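School-Age Care 405 – Writing Incident and Observation Notes
Handout for session three, revised 5/27/21

OK, so last time we got through sign-in sheets and who is allowed to pick up whom, and I promised we'd get to the part everyone puts off, the notes. I've read a lot of these in my years at Vidal After School, and I wrote plenty of bad ones myself before a very patient director sat me down with a red pen. Bring the practice forms from the Dramell folder with you, because we'll be marking them up in class.

First, the two kinds. An incident note goes in when something happened: a fall, a bite, a kid who walked out of the gym, an argument that needed an adult. An observation note is the quieter one, where you jot down something you noticed over the afternoon (Theo sat by himself at snack again, that sort of thing). They go in different places. Incident notes get a parent signature at pickup. Observation notes stay in the child's file, and parents can ask to read them – so write them as if the parent is reading over your shoulder!

What you saw and what you think

Most of the trouble I see comes from mixing these up. "He was angry" is what you think. "He threw the marker and put his head on the table" is what you saw. You can put both in, I'm not asking you to be a robot about it, but the thinking goes in the box marked Comments at the bottom of the form.

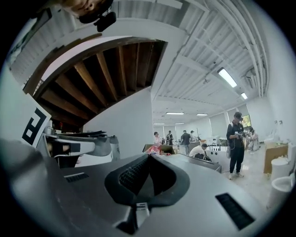

Plain words do most of the work in a note, even when you don't know the proper name for a thing. I had a student freeze up over a playground part once because she couldn't remember what it was called, and the note ended up saying "the equipment" four times. Say the shape and the color. A black U-shaped pad, ribbed on the inside, in a grey housing with dark slotted vents – anybody could find that from your note, and you never needed a parts catalog. Same for a bruise, same for a broken toy. Skip "weird" and "sort of funny looking," please.

Times go in the left column. Use the clock on the wall and not your phone, so that all the notes from one room agree. If you didn't see the start of something, write "I first saw" and go from there. If a child told you what happened, put it in their words and say who told you. And if the form is getting filled in over 15 minutes after the event, write the time of writing as well. There's a line for it under your name, and people skip it constantly.
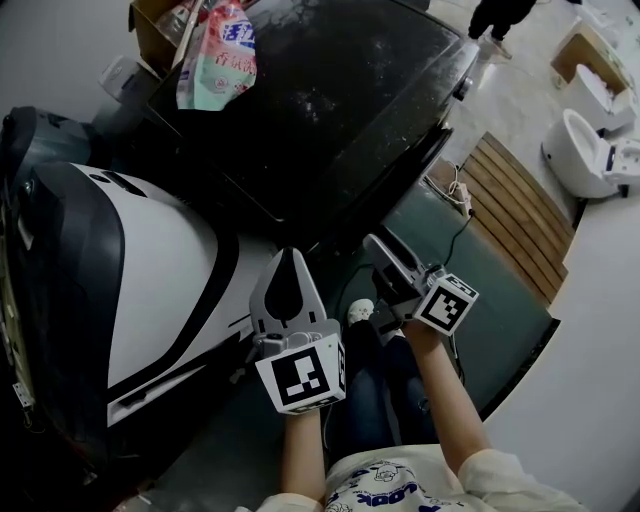

Clothing belongs on the roll for every field trip, and I know it feels fussy when you have a bus waiting. Do it at the door while they're putting their coats on. Blue top doesn't get you far in a park full of day camps, so go for the odd detail: navy lettering on the front that says LOOK with little cartoon drawings, cream sleeves, dark blue jeans, white sneaker. It takes ten seconds a kid once you have the habit. At Cerkero Park back in February we had a count come up one short at the restrooms, and the only reason we found her quickly was that Abilio Villanueva had written "green boots, frog eyes on toes." He still brings it up.

Names of other children

Leave them out of anything a parent signs. Write "another child" and put the names on the inside copy. Yes, the parent will already know, their own kid will have told them before they reach the car. You still leave them out.

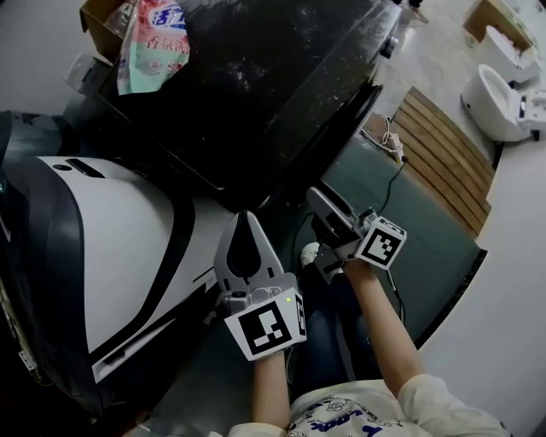 Milagros Vallejo asked after the last session whether you should go back and correct a note once you learn more, say when an older brother tells you what really happened. My answer was no, you add to it. She then wanted to know if that makes the first note look careless, and I don't think it does. Draw a line, put the new date and time, write what you learned and from whom, initial it. Never use correction fluid on an incident form. If you spell something wrong, one line through it and your initials.

If your program uses Cirero for its records, the add-on button is under the original entry, and it will stamp the time for you. Paper people, you're on your own with the wall clock.
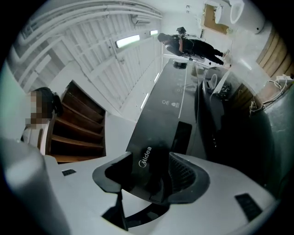

Gripper with black fingers, by a Midea panel.

For next time

Read the packet up to page 96 and write one incident note and one observation note from your own placement. Change the names. Keep each to half a page, and read it out loud before you bring it in – you'll hear the "what I think" parts straight away. We'll swap papers in pairs, and I'll collect them at the break. If you don't have a placement yet, come see me and I'll give you one of the practice situations (the one with the hamster is the hardest, so maybe ask for that one last).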